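Flerside Forums > Home and Clothing > Laundry and Care

Topic: Collars curling on cotton polos

kdursun
Posted Wednesday, April 29, 2009
I have nine or ten knit polos that I wear to work and the collars on most of them have started to curl up at the points. The bodies are fine, no holes, no fading to speak of. I wash warm, tumble dry on medium, and fold them in a drawer. Is there a way to get the collars flat again or are they done? I don't want to iron every one of them every week.

Kadir

wagner_b
Stop putting them in the dryer. The collar is a different knit from the body and the two don't shrink at the same rate. Once the outer edge pulls in, the points go up. Wash cold, button them all the way, pull the collar into shape while it's damp and dry them flat.

T. Eren
Agree on the dryer, don't agree on flat. I don't have room to dry ten shirts flat and I doubt most people do. Hang them from the hem, upside down, over the shower rod. The weight of the collar keeps it straight. I've done it that way for years.

wagner_b
Hanging from the hem stretches the hem. You get two clip marks and a shirt that flares out at the bottom.

T. Eren
I said over the rod, no clips. Fold the bottom few inches over and leave it.

Nava30
Spin speed matters more than any of this. My old machine only went to 900 and I never had a curled collar. The new one defaults to 1000 and the shirts come out in a twisted rope. I turned it down and it helped some.

wagner_b
100 rpm is not going to curl a collar. More likely your new machine has a longer spin or you're loading it fuller.

Nava30
Could be the load. I only know what I saw.

ekrem_e
For ones that have already curled: spray starch on the underside of the collar, not the top. Let it soak in a minute, then press from the points toward the middle. If you press from the middle out you push the slack into the points and they wave. It should last 3 washes or so before you need to do it again. I use the Ponen one in the pump bottle but any light starch will do. Heavy starch cracks along the fold.

kdursun
Thanks. Tried the starch on two of them last night and it worked on one. The other is a Saraç I bought in June and the collar on that was thin to begin with.

ekrem_e
Thin ones are hard. You can sew a strip of fusible interfacing to the underside but it's a lot of work for a polo.

T. Eren
How are you folding them? If you stack them with the collar popped open, or with another shirt's weight on half of it, that'll set a crease that looks like curl. Collar down, front up, smooth it out before you bring the sleeves in.
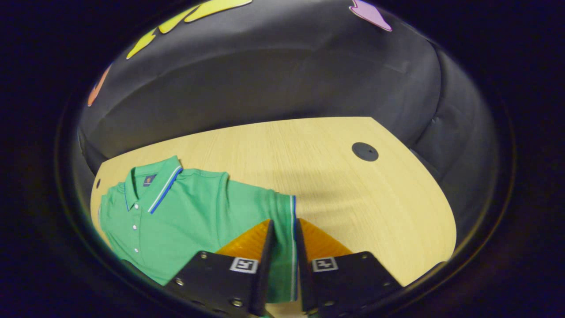

Green polo with the collar folded down, front facing up.

I button mine before folding. Takes a few seconds a shirt.

wagner_b
Buttoning I agree with. I'd hang them in the closet though, on a wide hanger. A drawer is fine if it isn't packed.

Nava30
Wide hangers give me bumps at the shoulder on anything knit. Ukitz used to sell a flocked one with a sloped end that didn't do it, but I haven't seen them in a while.

kdursun
My drawer is packed, so that may be half of it. I'll move some out and go cold wash, no dryer, over the rod for now. Will post again after a few weeks.

wagner_b
Don't mix two changes at once or you won't know which one did it.

kdursun
I don't much care which one did it as long as the collars lie down.

ekrem_e
Do the thin one separately - it'll need starch whatever else you change.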